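Wullis bench notebook: arm re-zero and cable
By Kátia Figueiredo
Aug 23, 2022
3 shares

Joint 4 was drifting again, so I powered down, pulled the cover and checked the belt. Tension was low. Took it up to spec and ran 200 cycles with nothing on the table. Drift is gone at slow speed, still a hair at full.

Re-zeroed all joints against the pin block. Old offset for the wrist was 1104 counts, new one is in the config file with my initials. Then put the toy kitchen set back out, plate at the top, mug and bananas lower down.

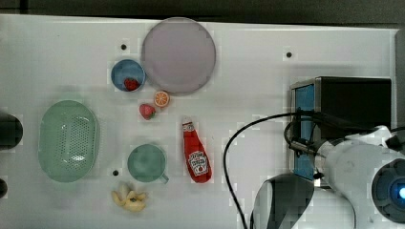 Saraç asked whether the black cable could be clipped down before anyone runs the full-speed program, as the last one wore through at the connector in March. I agree. Clips are on order from Ruvinberg. Until they come, keep speed at half and look at the cable before each run.

Left to do: grease the base bearing, wipe the gripper pads, repeat the cycle test at full speed.

2 comments

Flemuseo: Which grease? The tube in the drawer is the old type.

Kátia Figueiredo: New tube, top shelf. I'll throw out the old one.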